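Skenov 烘焙通讯
2023年5月24日

本期主题:天热以后的面团和面粉

五月下旬,店里的室温白天已经到了二十七八度,后面的操作间更高一点。最近收到的来信里,一大半在说同一件事:冬天一直好用的方子,这几个星期突然不行了。面团发得太快,整形的时候粘手,割口拉不开,烤出来扁,切开以后酸味重。还有几封信问面粉怎么放。这一期就写这两件事,前面写面团,后面写面粉和杂物的收纳,最后是店里的通知。

本期寄给 3583 位订阅者。新订阅的朋友如果没有收到四月那期,可以回信索取,我们补寄文字版。

一、先量面团的温度

很多人看方子只看时间。“室温发酵三小时”这句话,在一月和在七月是两回事。同样的面团,二十一度的时候三小时刚刚有点动静,到二十九度,两小时可能已经过头。所以第一件要做的事是买一支探针温度计,揉完面插进面团中间看一眼。不用很贵,厨房里测肉用的那种就行。

我们自己做乡村面包,希望揉完的面团在二十四度上下。高到二十六度还可以接受,往后的时间缩短一点。到了二十八度,就不要再按原来的时间表走了。

面团的温度由几样东西决定:面粉的温度、水的温度、厨房的温度、酵种的温度,再加上揉面时摩擦产生的热。这几样里面最容易调的是水。冬天我们用温水,现在用冷藏过的水,七八月份会直接用冰水。

有一个粗算的办法,很多书上都有:把想要的面团温度乘以四,减去面粉温度、室温、酵种温度,再减去摩擦升温,得数就是水的温度。手揉的摩擦升温按两三度算,厨师机按六到十度算,每台机器不一样,做两次就知道自己那台是多少。

举例说,想要二十四度的面团,乘以四是九十六。面粉二十六度,室温二十七度,酵种二十五度,加起来七十八。手揉按三度算,一共八十一。九十六减八十一,水应该是十五度。自来水现在大多在二十度以上,所以要么提前把水放冰箱,要么往里加几块冰,搅到冰化完再称重。注意冰也要算在水的重量里。

用厨师机的话,同样的条件减完可能只剩八度,甚至更低。这时候光靠水已经有点吃力,可以把面粉也放进冰箱冷藏一晚。面粉降温慢,临时放半个小时没有多大用处。

还有一个办法是缩短机器揉面的时间。先把粉和水混到没有干粉,盖起来静置四十分钟,再加酵种和盐。静置以后面筋自己会形成一部分,机器开低速三四分钟就够了,剩下的靠翻折。静置的时候可以把盆放进冰箱,拿出来时面团凉下来不少。

二、酵种

夏天的酵种比冬天难管。常见的情况是早上喂了,中午已经涨到顶,下午塌下去,表面出水,闻起来像指甲油或者醋。这样的酵种拿去做面包,面团会很快变得松散,怎么折都没有力气。

我们的做法是改比例。冬天喂一比一比一,就是一份旧种、一份水、一份粉。到了现在改成一比三比三,再热就改成一比五比五。旧种越少,涨到顶需要的时间越长。晚上十点喂,早上七八点正好可以用,不用半夜起来看。

水用冷水。粉可以混一点全麦或者黑麦,但是夏天要少放,一成就够。全麦粉会让酵种发得更快。

如果一周只烤一次,就把酵种放冰箱。喂完以后在室温放一个小时左右,看到有一点点涨,就盖好放进去。用之前一天拿出来喂一次,烤之前再喂一次。放了两周以上的,要多喂一次。表面那一层灰色的水倒掉就可以,不影响使用。如果有粉红色或者橙色的斑点、条纹,整罐扔掉,罐子也用开水烫过再用,不要舍不得。

有读者问,夏天能不能改用干酵母。当然可以。干酵母的用量要减,原来方子写三克的,现在两克就够,过夜冷藏的用一克。开封的干酵母密封以后放冷冻,直接取用,不需要回温。

三、一个夏天用的方子

下面这个方子是店里五月到九月用的,比冬天的版本含水少一点,全麦也少一点。做一个圆形的面包,铸铁锅烤。粉总量 390 克,水 300 克,手上没有把握的人可以先留出三十克水,揉到后面看情况再加。

材料
高筋面粉 三百克
石磨全麦粉 九十克
冷水 见上
活跃的酵种 七十克
盐 八克
撒粉用的米粉 少许

高筋粉我们用的是 Bukico 的蓝袋,蛋白质偏高,吸水也多一点。用别的粉可以,只是水一定要先留一部分。蛋白质低的粉吃不下这么多水,加到面团能成形、表面发亮就停。

做法

晚上喂酵种。早上起来酵种涨到两倍以上,表面拱起,有很多小泡,这时候用。已经塌了的话,再喂一次,等三四个小时。

两种粉混合,加入冷水,用手或者刮板拌到没有干粉。盖好,冷藏四十分钟。

拿出来,把酵种铺在面团上,用手捏进去,来回抓几下,直到看不出一块一块的酵种。静置十五分钟。

撒盐,再滴一小勺水帮助溶化,继续抓捏。刚加完盐面团会变得滑,而且有点散,继续捏两三分钟又会合到一起。量温度。高于二十六度,就把盆放回冰箱二十分钟。

接下来是翻折。每隔半小时一次,一共四次。手蘸水,从盆边抓起面团的一侧,往上拉,盖到中间,转盆,再拉下一侧,四个方向都做一遍算一次。前两次可以拉得用力一点,后两次要轻,因为里面已经有气了。

翻折完不要急着整形,也不要等到两倍大。夏天这一步最容易出问题。面团进冰箱以后,中心温度要几个小时才降下来,这几个小时它还在继续发。所以现在体积涨到原来的一点四到一点五倍就可以整形了。用直筒的透明容器最好判断,在外面绑一根橡皮筋做记号。没有直筒容器的,揪一小块面团放在小玻璃杯里,和大面团放在一起,看杯子里的高度。

案板上撒薄薄一层粉,把面团倒出来,用刮板收成圆形,松弛二十分钟。翻过来,把四周往中间折,再翻回去,用手掌拢着往自己的方向拖,表面拉紧。转个方向再拖一次。表面出现一两个大泡就捏破。

发酵篮里撒米粉,面团光滑的一面朝下放进去,套上袋子,直接冷藏。冬天我们会在室温再放半个小时,现在不放。冰箱调到三四度,放十到十六个小时。家里的冰箱夏天开门次数多,温度常常到七八度,这样的话十个小时就该烤了。

第二天早上,烤箱连锅一起预热到二百三十度,至少四十分钟。面团从冰箱拿出来直接倒扣在烘焙纸上,不回温。割一刀,深度半厘米左右,刀片要斜着进去。提着烘焙纸放进锅里,盖上盖,烤二十分钟。开盖,把温度降到 200 度,再烤二十到二十五分钟,烤到自己喜欢的颜色。

出炉放在架子上凉透再切。天热凉得慢,等两个小时比较稳妥。切早了,刀口会粘,里面看着像没有熟。

四、几个常见的毛病

面团翻折到第三次还是一摊水。可能是水加多了,也可能是面团太热。先量温度。温度正常的话,下次减二十克水。这一次不要倒掉,换成一个抹了油的方烤盘,放进去摊平,淋橄榄油,手指戳洞,撒粗盐和迷迭香,当佛卡夏烤。店里做坏的面团都是这样处理的。

整形时表面破。多半是松弛不够,或者发过头。松弛不够的,盖起来再等十分钟就好。发过头的面团摸上去没有弹性,像一块湿布,整形只会越来越糟。这种也去做佛卡夏。

割口拉不开,面包底部鼓出一块。一般是割得太浅,或者锅没有热透。也有人是刀片钝了,一片刀片用十次左右应该换。

底部焦,上面颜色却不够。把烤架往上移一层,锅底下垫一张空烤盘。夏天烤箱周围散热不好,有些老式烤箱底火会比平时旺一点,放一个烤箱温度计在里面看看。

味道太酸。酵种太老是最常见的原因,其次是冷藏时间太长。把酵种连续喂两次再用,冷藏减到十个小时,酸味会降下来。想要一点酸味的朋友反过来做就可以。

皮第二天就软。空气潮湿的时候都是这样,没有办法完全避免。吃之前切片烤两分钟,或者整个面包表面喷一点水,进烤箱用一百八十度烤八分钟。不要用塑料袋装,室温下用布袋或者纸袋,放两天。两天吃不完的,切片冷冻,一片一片隔开,拿出来直接进吐司机。

发霉。五月到九月我们不建议把面包在外面放过三天。看到霉点就整个扔掉,只切掉那一块是不够的。

五、揉面不想开烤箱的时候

七月以后很多人不愿意在家里开一个多小时的烤箱。可以试平底锅的扁面包。用上面方子一半的量,水再减三十克,加一大勺原味酸奶和一小勺橄榄油。发到一点五倍,分成五六个小球,松弛二十分钟,擀成半厘米厚。平底锅烧热,不放油,一面一分多钟,鼓起来翻面。烤好的叠在干净的毛巾里包着,会一直软到晚饭。

也可以把烘烤挪到清晨。冷藏的面团在这一点上很方便,六点钟预热,七点半以前就烤完了,厨房还来得及凉下来。我们店里的家用班学员里,有几位整个夏天都是这样做。

小饼干之类的,可以一次做好面团,分份冷冻,要吃的时候用小烤箱烤几块。黄油类的面团这个季节软得快,擀之前先冷藏一小时,擀的时候垫两张烘焙纸,软了就连纸一起放回冰箱十分钟,再拿出来压模。压好的饼干坯也要冻一下再烤,边缘会比较齐。

六、面粉怎么放

白面粉在阴凉干燥的地方放半年没有问题。全麦粉里有胚芽,油脂会氧化,天热的时候一个月就可能有哈喇味。闻一下就知道,新鲜的全麦粉有点甜,像干草,坏掉的闻起来像旧蜡笔或者放久的核桃。坏掉的全麦粉做出来的面包发苦,加什么都盖不住。

全麦粉、黑麦粉、玉米粉、各种坚果粉,买回来一律放冰箱,能冷冻更好。分成一次用得完的小份,挤掉空气封好。从冷冻拿出来要等袋子回到室温再打开,不然外面的水汽会结在粉上。

白面粉要防的是虫。面粉里的虫多数是买回来就带着卵的,温度一高就孵出来。新买的面粉先整袋冷冻四天,拿出来放一天,再倒进密封的容器。容器用玻璃或者硬塑料的,盖子要有胶圈。原来的纸袋不要直接放在柜子里,虫能咬穿。

旧粉和新粉不要混。把容器里剩下的用完,洗干净,彻底晾干,再装新的。容器底部留一点旧粉,上面倒新粉,这样做的人很多,一年下来底下那一层可能已经放了一年。

发现有虫的话,把整个柜子清空,所有开过封的谷物、坚果、香料都检查一遍。架子的缝隙和层板钉的小孔用吸尘器吸过,再用醋水擦。月桂叶、花椒这些放进去有一点味道,我们试过几年,效果说不准,要放也无妨。

糖和盐不怕虫,怕潮。红糖结块的,放一片面包或者一块湿的厨房纸在里面,隔天就松了。小苏打和泡打粉要看开封日期,泡打粉放过半年就测一下,舀半勺到热水里,泡很多就还能用。

可可粉和抹茶分开说。可可粉放阴凉处就好,抹茶怕光又怕热,开封后冷藏,一个月内用完。放久的抹茶颜色发黄,味道也淡。

七、模具和小东西
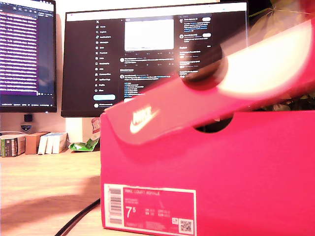
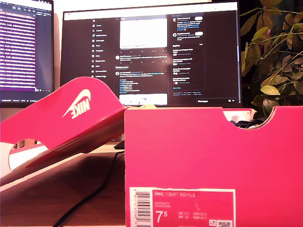

模具的收纳比面粉简单,关键是干燥和找得到。饼干模洗完要用布擦一遍,再放进还有余温的烤箱里烘五分钟,尤其是马口铁的,接缝里存了水,两三天就起锈。割刀、裱花嘴、刮板、温度计也是一样,干透再收。装这些东西用硬纸盒就可以,像 Nike 鞋盒这种大小正合适,盒壁上的半圆缺口方便手指勾着往外抽,标签则照着鞋盒的样子贴在端面,几个盒子叠起来也能看清是哪一盒。标签写内容和清点的日期,季节性的模具(月饼、圣诞姜饼、复活节的蛋形模)各放一盒,不用的时候放到最上层。纸盒不要放面粉和坚果,前面说过,虫咬得穿。

硅胶模不要折着放,压出的印子会留在蛋糕上。硅胶容易吸味道,放过洋葱面包的模子再做布丁,能吃出来。用小苏打加热水泡一晚,冲干净,再空烤十五分钟,味道会散掉大部分。

发酵篮每次用完倒扣着拍掉粉,放在通风的地方晒干,不要每次都洗。梅雨天没有太阳的,放进关掉的烤箱里,借余温烘一烘。篮子里出现黑色或者绿色的点,先用硬毛刷刷掉,再用一百二十度烤四十分钟。刷不掉的就换一个。

铸铁锅的锅底如果常年烤面包,珐琅会变色,不影响使用。没有珐琅的生铁锅每次烤完趁温擦一层薄油,油抹多了会发粘,用厨房纸再擦一遍,擦到看不出油为止。

八、店里的通知

Bukico 蓝袋高筋粉本月到了新批次。我们烤了几炉,吸水比上一批少一点,同样的方子建议先减十克水。上一批还没用完的朋友不用改。

Adurero 的发酵篮,圆形大号缺货,小号和椭圆形有。大号要等到十月。着急用的话,可以在一般的沥水篮里铺一块撒了粉的亚麻布,尺寸差不多就行,效果没有太大差别。

夏季的家用班只在上午开课,地点仍然在 Padilla 市场二楼的教室。市场侧门早上八点开,正门要九点,请走侧门。教室里有围裙和刮板,自己带一个能装下面团的带盖容器回家冷藏,再带一个保冷袋。路上超过四十分钟的,袋子里放两个冰袋。第一课讲水温和翻折,第二课讲整形,第三课讲烤。可以单选,但是没有做过高含水面团的朋友最好从第一课开始。

领取酵种的朋友请自带玻璃罐,洗净擦干,每人一份。回家当天喂一次再放冰箱。店里的酵种用白面粉养,想改成全麦的,分三次慢慢换,每次换三分之一。

旧的高筋粉袋子可以拿回店里,我们用来包装外带的面包。请把里面的粉抖干净。

九、来信

有读者来信说,她按四月那期的吐司方子做,第二次发酵到模具八分满用了不到四十分钟,而方子写的是七十分钟。八分满就该进烤箱,不要管时间。顺便提醒,带盖的吐司发到八分,不带盖的发到九分,两种差别不大,但是带盖的发到九分常常会把盖子顶住,很难拉开。

有读者问,水温按公式算出来是三度,怎么办。用冰水就可以,酵种不会因此死掉,只是开始慢一点。酵种不要直接和冰块接触,先把冰化开。用干酵母的,不要把酵母直接倒进冰水,和面粉拌在一起再加水。

有读者问,能不能在空调房里发酵。可以,但是出风口不要对着面团,表面会结皮。盆上盖一块拧干的湿布,或者套一个大袋子。晚上关空调以后房间温度会回升,过夜的面团还是放冰箱。

有读者问,保冷箱能不能代替发酵箱。我们夏天就常用。保冷箱里放一瓶冻过的水,和面团隔开一个手掌的距离,盖上盖,里面能在二十四度左右维持三个多小时。放一支温度计进去,太冷就把瓶子拿出来,太热就换一瓶。

还有一封信问黑麦面包要不要同样降温。黑麦含量在五成以上的,情况不一样。黑麦面团不靠面筋,温度低了反而不容易发起来,味道也淡。我们夏天做黑麦,面团仍然保持在二十七八度,只是把时间缩短,入模以后表面撒的粉裂开细纹就烤。黑麦以后会单独写一期。

最后一封来信附了自己记的表格,每次记下室温、水温、面团温度、涨到一点五倍用的时间,记了两个多月。我们很建议大家也这样记,一张纸贴在冰箱上就够。字段不用多,日期、室温、水温、面团温度、整形的时间、结果一句话。到明年五月翻出来看,哪一周该开始用冷水,上面都有。

下一期写水果馅:杏、李子和樱桃出水的处理,还有派底怎么不湿。樱桃去核的办法我们收集了几种,欢迎来信补充。

来信请直接回复本邮件,或者投到店门口的信箱。本通讯可以转给朋友,不想再收到的,回信写“退订”两个字即可。

Skenov 烘焙工作室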